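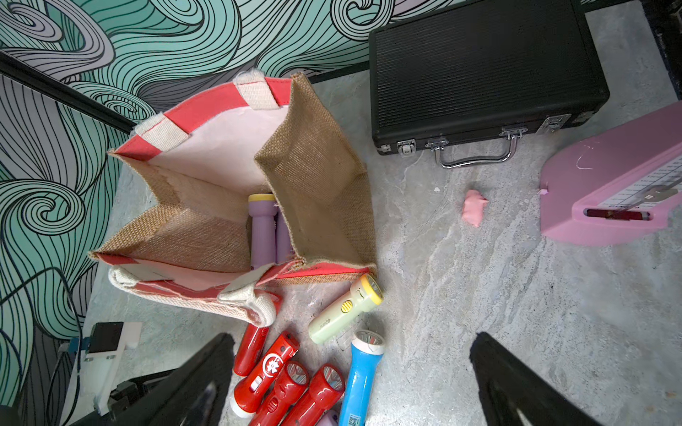 3 数据收集

3.1 任务定义与场地

本文研究的任务是把散放在地面上的手电筒逐个放入一个敞口的黄麻手提袋。我们选择这个任务,有两个方面的考虑。第一,手电筒是细长的刚性物体,但是头部比筒身粗,所以夹持的位置对放入的结果影响很大。第二,手提袋是软的容器,它的袋口形状在每次接触以后都可能改变,策略不能依赖一个固定的目标位置。已有的抓放数据集大多使用硬的盒子或者托盘作为容器,对软容器的覆盖比较少。

全部示范在 Plerholm 实验楼一层的两个房间内收集,时间从六月开始。机器人为双指夹爪的单臂平台,腕部安装一个小型相机,这个相机是策略唯一的视觉输入。我们没有使用固定的外部相机。这样的设置使遮挡问题变得更严重,但是它和我们希望部署的条件一致。收集软件使用本组开发的 Toren,它负责记录图像、关节角度、夹爪开度和操作员的指令,并且把四种信号对齐到同一个时间轴。

3.2 物体与布置

每一条示范开始之前,操作员按照 Toren 给出的随机种子布置地面。种子只决定手提袋的大概区域和手电筒的数量,具体的朝向由操作员自由决定。我们最初尝试过给出每个物体的精确坐标,但是布置一次需要的时间太长,而且操作员会不自觉地把物体摆得很整齐,得到的分布反而比较窄。

图 1 给出了收集过程中腕部相机的一个画面。袋口朝上张开,袋中靠近相机一侧已经有两支淡紫色的手电筒,其中后面的一支大部分被麻布的褶皱遮住。袋子前方的地面上有浅绿色、蓝色和红色的手电筒,四支红色的相互靠近,最下面的两支并排,并且它们的握柄超出了画面。近侧的提手翻到地面上,有一支红色手电筒的一部分压在提手下面。这种情况在我们的标注中称为“提手遮压”,是后文分析的主要困难之一:如果夹爪直接闭合,提手可能和手电筒一起被夹住,然后整个袋子会被拖动。

图 1 腕部相机视角下的任务场景。左侧为敞口的黄麻手提袋,下方为待放入的手电筒和两个夹爪手指,右侧为干扰物体。

除了目标物体以外,我们在地面上加入干扰物体。干扰物体不需要被移动,操作员也不应该触碰它们。图 1 中的干扰物体包括一个黑色的硬壳手提箱、一小块粉色的橡皮泥和一个带有刻度面板的粉色塑料器具。选择它们的原则是在外观上有一定的迷惑性。手提箱的金属搭扣和镀铬提手有反光,与手电筒头部的反光在低分辨率的图像里容易混淆。橡皮泥的尺寸小,形状不规则,模型在早期版本里曾经多次把类似的小物体当作抓取目标。

背景也是我们控制的变量。靠近手提袋一侧的墙面使用了黑色线条的波浪图案,底色为浅蓝绿、薄荷绿、浅灰和淡紫的色带。地面是灰色的大理石花纹。淡紫色的色带与淡紫色的手电筒颜色接近,这是有意的安排,目的是避免策略只依靠颜色来分割前景。

3.3 操作员与示范协议

示范由遥操作完成。参加收集的操作员在正式开始之前先完成一段练习,练习数据不进入数据集。Itsuki Imai 编写了操作手册,并且负责检查每位操作员的前几条示范。手册中的规定比较少,主要有以下内容。

操作员一次只抓取一支手电筒。抓取的顺序不作规定。

夹爪接近手电筒的时候,应当使两个手指位于筒身的两侧。如果目标与另一支手电筒并排,没有手指进入的空间,可以先用一个手指把它推开,推开的动作作为示范的一部分保留。

如果提手压在目标上面,应当先处理提手,或者先选择别的目标。

放入的时候,夹爪应当在袋口以内打开。手电筒落在袋口边缘然后掉到地面的,操作员可以继续抓取它,这一条示范标记为“含恢复”。

如果袋子倒下并且袋口不能再看见,示范在此终止。

我们要说明的是,手册没有要求操作员追求速度。在预实验中,我们曾经要求尽快完成,结果操作员倾向于先处理容易的目标,把靠近袋子的目标留到最后,并且常常在时间到达以前放弃。取消速度要求以后,困难目标的比例有明显的改善。

3.4 标注与筛选

我们一共得到 1533 条示范。每一条由 2 名标注者独立检查,检查的内容包括结果、是否含恢复、是否出现提手遮压以及是否触碰了干扰物体。两名标注者的意见不同的时候,由 Haris Nikolaidis 观看录像以后作出决定。

筛选以后,有 164 条示范被删除。删除的原因主要是信号丢失和干扰物体被明显移动。对于仅仅轻微触碰干扰物体的示范,我们选择保留并加上标记,因为在狭窄的布置里完全避免触碰是很困难的,如果全部删除,剩下的数据会偏向宽松的布置。保留的示范当中,508 条含有至少一次恢复动作。我们认为这一部分数据对训练特别有价值。只用顺利的示范训练得到的策略,在第一次放入失败以后往往停在袋口上方,不再返回地面寻找目标。

标注中比较难以统一的是“手电筒已经在袋内”的判断。腕部相机移动到袋口上方的时候,可以看见袋子内部的浅粉色衬里,判断是容易的。但是当相机朝向地面,袋内的物体经常只露出一部分,甚至完全不可见。为此我们规定,以夹爪打开以后袋口最后一次清楚可见的图像为准。如果一条示范里没有这样的图像,结果记为“不确定”,这条示范仍然可以用于模仿学习,但是不用于成功判别器的训练。

3.5 数据的局限

本数据集有几点不足。第一,手提袋只有一种。它的麻布比较硬,能够自己站立,所以我们的结论不一定适用于更软的布袋。第二,操作员自由布置物体,虽然增加了朝向的多样性,但是也带来个人的习惯,例如有的操作员喜欢把手电筒的头部朝向袋子。我们在划分训练集和测试集的时候按照操作员来划分,以减少这种习惯对评价的影响。第三,夹爪的手指在图像中占有较大的面积,近处的目标容易被遮挡。我们没有对手指区域做掩码处理,原因是手指与目标的相对位置本身也是有用的信息。关于掩码的对比实验见第 5.2 节。

与 Clollaner 数据集相比,本数据集的任务种类较少,但是每个任务内部的布置变化更大。两者的记录格式是兼容的,可以混合训练,混合比例的选择在第 4 节讨论。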